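Keeping a Rule When the Week Won't Hold Still
Speaker notes, parish evening at Cirkthorpe
Jerome Barredo
Mon 11 January

3 comments | 20 shares

Start with thanks. Thank the Cirkthorpe people for the hall and for supper. Mention that the Flalthorpe group has driven over. Ask them to sit near the front if there's room.

Opening. I was asked to talk about daily prayer and I said yes before I'd thought about it. I'm not a monk. I work full time, I've got two kids at home and I coach under-tens on Saturdays. What I can talk about is five years of trying to keep a simple rule of prayer, and the long stretches when I didn't keep it. Most of tonight comes from the stretches.

What I mean by a rule. It's a small set of things you've decided to do, written down, so you don't have to decide again every morning. Mine is one psalm before breakfast, a few minutes of silence at midday, and an examination of the day before bed. That's the whole thing. It fits on an index card. Hold up the card.

Read it out slowly. Don't explain it yet.

Where the word comes from. Latin regula, a straight piece of wood, a ruler. Some people like the picture of a trellis. My grandfather grew passionfruit on one behind the garage in Flalthorpe and it was a terrible trellis, held together with baling twine, but the vine got up it every year. Don't spend too long on the trellis. Last time I did and I ran over.

Section one: the psalm.

I read them in order, one a day, starting again when I get to the end. Long ones I split up. Psalm 119 takes me the better part of a fortnight. I used to pick a psalm to suit my mood, and I stopped when I noticed I was only ever reading the same handful. Going in order means you'll get a cursing psalm on a sunny morning when nothing is wrong, and you have to pray it on behalf of somebody else. That took me a long time to get used to. I now think it's the most useful part of the practice.

Read Psalm 88 here, all of it. It's the one that ends in the dark. Let it sit for a bit before going on. If people shift in their seats, let them.

Point to make: the psalms were prayed aloud by groups of people long before I was reading them quietly over toast. When I read a line that isn't mine that day, it belongs to someone. A man in hospital, or a woman whose brother won't speak to her. I try to put a face to it if I can.

Section two: midday.

I've had the hardest time with this one. The morning has a shape, because the kettle goes on and the psalm goes with it. Midday has nothing to hang on to. I've tried an alarm. I've tried walking around the block. I tried the chapel near work for most of one winter, which was lovely, and then they changed the hours it was unlocked.

What I do now is stay in my chair, put both feet on the floor and say the Lord's Prayer once, slowly, then keep quiet. Three minutes. If someone comes up to ask me something, I answer them and go back to it. I used to be annoyed by interruptions. Father Sison at our old parish told me that if I came out of prayer cross with the person in front of me, I should have a look at what I'd been doing in there. I was cross with him for saying it, too.
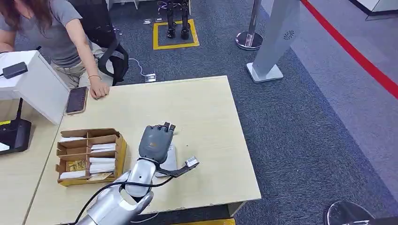
Say something about distraction. People always ask. My mind wanders in the first few seconds and I expect it will until I die. The old advice is to return to the word without scolding yourself, and I've found nothing better. Some days I return to it so many times that returning is all I've done. I count that as having prayed.

Mention Kultora. It's the small retreat house up past the dam where a few of us go in December. There's a bell there for the midday office and everyone stops, including whoever is on dishes. I came home the first year wanting to buy a bell. My wife said no. What stayed with me was seeing a dozen adults put down tea towels and stand still. You can get a bit of that at work by simply shutting your mouth for three minutes, although it isn't as good.

Section three: the end of the day.

The examen, from Ignatius. Explain briefly, as some of the Flalthorpe group won't have come across it. You ask for light, you go back over the day, you give thanks for what was good, you face what wasn't, and you look ahead to tomorrow. There are many versions. I do it sitting on the edge of the bath because it's the one room with a lock.

Two things I got wrong for a long time.

First, I skipped the thanks. I went straight to my faults, made a list and went to bed miserable. I thought that was humility. A friend in the group asked me once what had been good about the day and I couldn't tell her, and I'd had a very good day. My son had learnt to ride his bike that afternoon. I'd forgotten it by nine o'clock.

Second, I kept it vague. "I was impatient." When, with whom, over what? It's much harder to say "I spoke sharply to Dad on the phone at lunchtime when he asked about the car." But then I know who to ring. I'd say half the fruit of the examen has been phone calls.

Pause here and give the room two minutes to do the first part only, the thanks. Watch the clock, don't guess. No sharing afterwards unless someone offers.

Section four: when it stops.

Be plain about this. In the second year I stopped altogether for several months. Nothing dramatic happened. We moved house, the card went into a box and I didn't go looking for it. I kept going to Mass. I didn't feel far from God, and I didn't feel much of anything. When the card turned up I was unpacking the kitchen, and I stood there and read it and felt embarrassed, as if I'd run into someone whose letters I hadn't answered.

I started again the next morning with whatever psalm came next. I didn't make up the missed ones. I want to say that clearly, as I know there are people here who feel they've got to clear the backlog first. Start where you are.

Catechism 2878 does not exist; I checked, because my notes from an old talk had it and the numbering stops before that. The passage I wanted is in the section on the battle of prayer, near the end of Part Four. Read from the book and not from the old notes. Bring the book.

Practical things to finish on:

Write your rule on something small. If it doesn't fit, it's too long.
Choose less than you think you can manage.
Tell one person what's on it.
Look at it again after Easter and change what needs changing.

Questions. Likely ones: what about kids (pray with them at their length, not yours), which translation (the one you'll read), and what if I fall asleep. I fall asleep. St Thérèse did as well, and she wasn't troubled by it.

Cards and pencils are in the shoebox by the urn. Close with the Nunc Dimittis, everyone standing, sheets on the chairs. Remind Flalthorpe that the side gate gets locked after supper and they'll need to go out the front.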